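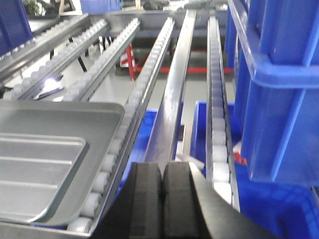 Ob man denn überhaupt programmieren können müsse, wenn man bei so etwas mitmachen will, wollte Jaxon MacLeod wissen, er habe bisher nur Fahrräder repariert und einmal eine Waschmaschine. Nein, muss man nicht! Wer eine Waschmaschine wieder zum Laufen bringt, ist bei uns sogar ziemlich gut aufgehoben. Und weil die Frage in ähnlicher Form öfter kommt, steht die Antwort jetzt gleich am Anfang der Ausschreibung.

# Gotonix sucht Leute für die neue Projektrunde

Gotonix ist das studentische Robotikprojekt an der Hochschule Prolville. Wir bringen einem Roboterarm mit Zweifingergreifer bei, an einem Durchlaufregal zu arbeiten: flache Metalltabletts auf die Rollenbahnen setzen, wieder herunternehmen, in die Nachbarbahn umlegen. Klingt nach wenig, ist aber eine wunderbar zähe Aufgabe. Die Bahnen haben Gefälle, ein Tablett rollt also los, sobald man es loslässt, und wenn es einen Fingerbreit schräg aufsetzt, verkantet es sich an der Führung. Menschen gleichen das im Handgelenk aus, ohne es zu merken. Dem Arm müssen wir es beibringen, und genau das macht so viel Spaß.

In der letzten Runde haben wir 219 Ablageversuche protokolliert, von sehr schön bis scheppernd. Das Protokoll liegt in der Werkstatt aus und darf gern gelesen werden, die Kommentarspalte ist der beste Teil.

## Wettbewerb in Grirulstead

Im Januar fahren wir zum Hochschulwettbewerb nach Grirulstead. Dort steht ein Regal, das wir vorher nicht anfassen dürfen, mit anderer Neigung und anderen Kisten daneben. Unser Arm muss also mit etwas zurechtkommen, was er so noch nicht kennt. Beim letzten Mal sind wir auf Platz 17 gelandet – da ist Luft nach oben, und wir haben ziemlich konkrete Ideen, wo wir die Punkte holen.

## Wen wir suchen

Wir haben Plätze in vier Gruppen. Man legt sich am Anfang auf eine fest, darf aber jederzeit bei den anderen zuschauen und nach der Einarbeitung auch wechseln.

- **Greifer und Mechanik:** Fingerbeläge zuschneiden, Halterungen konstruieren, drucken, verwerfen, neu drucken. Wir testen gerade verschiedene Schaumstoffe und suchen jemanden, der gern bastelt und sich dabei Notizen macht.
- **Kamera und Erkennung:** Der Arm soll die Bahnkante finden, auch wenn sich Deckenlicht auf Metall und Boden spiegelt. Etwas Python ist hier praktisch. Wer es erst lernen will, bekommt eine Patin oder einen Paten.
- **Steuerung:** Bewegungen planen, Geschwindigkeiten abstimmen, Notfälle abfangen. Das ist die einzige Gruppe, für die wir Programmiererfahrung voraussetzen.
- **Regal und Versuche:** Bahnen umbauen, Neigung verstellen, Versuche vorbereiten und auswerten. Hier braucht man Geduld, ein gutes Auge und keine Angst vor dem Inbusschlüssel.

Studienfach und Semester sind uns egal. In der jetzigen Gruppe sitzen Maschinenbau und Logistik neben Germanistik, und die Anleitungen sind seitdem deutlich lesbarer geworden.

## Was ihr bekommt

Vor allem viel Zeit am echten Gerät. Wir simulieren auch, aber jede und jeder steht schon beim zweiten Treffen selbst am Arm (nach der Sicherheitseinweisung, ohne die geht es nicht). Dazu kommen:

- 2 Leistungspunkte im Wahlbereich, wenn ihr die Runde bis zum Ende mitmacht und einen kurzen Bericht schreibt
- ein Schlüsselchip für die Werkstatt im Desjardins-Bau
- Fahrt und Unterkunft für Grirulstead

Geld können wir nicht zahlen. Kaffee gibt es, eine eigene Tasse bitte mitbringen.

## Zeitaufwand

Wir treffen uns einmal pro Woche abends für drei Stunden. Vor dem Wettbewerb wird es mehr, das sagen wir lieber gleich. In der Prüfungszeit machen wir Pause.

## So bewerbt ihr euch

Schreibt uns ein paar Zeilen: welche Gruppe euch reizt, was ihr schon einmal gebaut, repariert oder kaputt gemacht habt und was ihr gern lernen würdet. Ein Lebenslauf ist nicht nötig, ein Foto auch nicht. Gebt den Zettel in der Werkstatt ab, Desjardins-Bau, Raum 29, oder werft ihn dort in den Briefkasten neben der Tür.

Wer erst einmal schauen möchte, kommt einfach bei einem Treffen vorbei. Feste Schuhe anziehen, lange Haare zusammenbinden, und wenn die Tür zu ist, bitte kräftig klopfen – der Kompressor nebenan ist laut.

Wir freuen uns auf euch!

Das Gotonix-Team
Stand: 04.05.2025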